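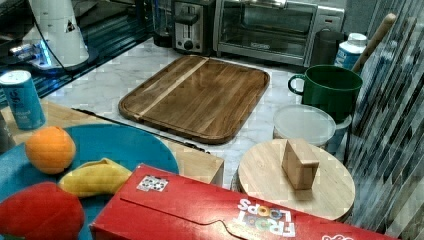

The kitchen counter, with the big cutting board.

How to replace the eyes on a vintage plush bear

Last updated in February. Written by Kazimír Doležal.

These instructions cover plush bears from the early Butden line, the ones with the stitched paw pads and the short muzzle. The same method works on most older bears with looped glass or shank eyes. It does not work on bears with plastic safety eyes, which lock in place with a washer behind the fabric. For those you have to open the back seam, and I cover that on a separate page.

Before you start

Check whether the eyes need replacing at all. Cloudy plastic eyes can often be polished with a soft cloth and a tiny amount of car headlight polish. If only one eye is scratched, polish both so they match. Chipped glass eyes should be replaced, especially if a child will handle the bear.

If the bear has its original tag, take the tag off or wrap it in tissue and tape the tissue to itself, never to the tag. Butden tags are printed on thin card and the ink rubs off with very little handling.

Take a few photographs of the face straight on and from each side. You will want them later when you are trying to remember how far apart the eyes were.

What you need

A pair of eyes in the right size
A long doll needle, 5 inch or longer
Waxed upholstery thread or strong button thread
Small sharp scissors
A seam ripper
Two glass-headed pins
A ruler or a cloth tape measure
Pliers with a smooth jaw

Thread matters more than anything else on the list. Ordinary sewing thread will break when you pull the eye into the head. I use the Fogh waxed thread in dark brown. Dental floss is strong enough but it is slippery and the knots can work loose, and white floss shows through thin plush.

Measuring the old eyes

Measure across the widest part of the eye in millimeters. Do this before you cut anything. The Butden bears in catalog number 1406 have a slightly larger eye than the rest of the line, and sellers mix them up all the time. If both original eyes are missing, look for the worn ring in the pile where the eye used to sit. The ring is usually a little wider than the eye was, so go down a size if you are between two.

The Munen reproduction eyes are the closest match I have found for color. They come in amber and a darker brown. Put them next to the old eye in daylight before you decide, as the two shades look almost the same under a lamp.

Removing the old eyes

Lift the eye gently away from the face and look for the thread behind it. On most of these bears you will see two or four strands going straight into the head. Slide the seam ripper under the strands and cut them one at a time. Keep hold of the eye while you do it.

Do not pull on the loose ends. They run through the head to a knot at the back of the neck or behind an ear, and if the stuffing is wood wool a hard pull will bring some of it out through the hole. Snip the ends flush and leave them inside.

Put the old eyes in a labeled bag and keep them with the bear. Collectors like to have them even when they are damaged.

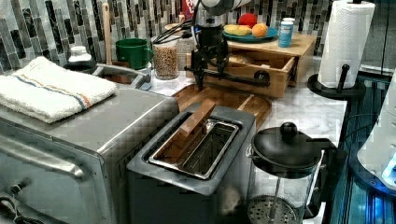
Once both eyes are out, brush the pile on the face with a clean, dry toothbrush. Dust collects behind the eyes and this is the only time you can get at it. Brush away from the nose. If the backing fabric has a hole bigger than a pencil point, close it with two or three small stitches before going on, or the new shank will sink into the head.

Marking the position

Push a glass-headed pin in where each eye will go. Stand the bear up and look at it from across the room. Move the pins until you are happy, then compare with your photographs. A very small change makes a big difference to the expression. Eyes set too high make the bear look startled, and eyes too close together make it look cross.

Measure from each pin to the center seam of the nose. The two distances should be the same, but trust your own eye if the face is not even. Many of these heads were cut slightly off and the original maker adjusted by sight.

Sewing in the new eyes

1. Cut a piece of thread as long as your arm. Fold it in half and pass the loop through the wire loop of the eye. Bring the two loose ends through the thread loop and pull tight.

2. Pinch the wire loop with the pliers so that it is narrow enough to slip into the fabric. Squeeze slowly. Glass eyes crack if you twist.

3. Thread both ends onto the doll needle. Take out the first pin and push the needle into the same hole, aiming for the base of the opposite ear.

4. Bring the needle out behind the ear, close to the seam. Pull until the eye sits snugly in the pile. You should see a slight dip in the face around it.

5. Leave those ends hanging and do the second eye the same way, coming out behind the other ear.

6. Check the face from the front. Tighten or loosen each side until they match.

7. Put one end of the first thread back on the needle, take a small stitch into the seam, and tie it to the other end with a surgeon's knot. Add a second knot on top. Repeat on the other side.

8. Run the tails back into the head, bring them out an inch or so away, and snip them while pulling lightly. The ends will disappear inside.

If something goes wrong

The eye droops. The thread was not tight when you knotted it. Cut it out and start again with new thread, as adding stitches on top never holds.

The eye spins. The wire loop is too wide and is sitting on the fabric. Close it up a little more.

Stuffing comes out at the ear. Push it back with the blunt end of the needle and close the gap with a ladder stitch.

Selling a bear with replaced eyes

Say so in the listing. A well done replacement does not hurt the price much on a common bear, but an undisclosed one will get you a return. On the Wikix checklist the replaced eyes go under "repairs" and not under "condition," and you should give the size and maker of the new ones. Bears from the early run of 3000 are worth showing to a restorer before you touch them.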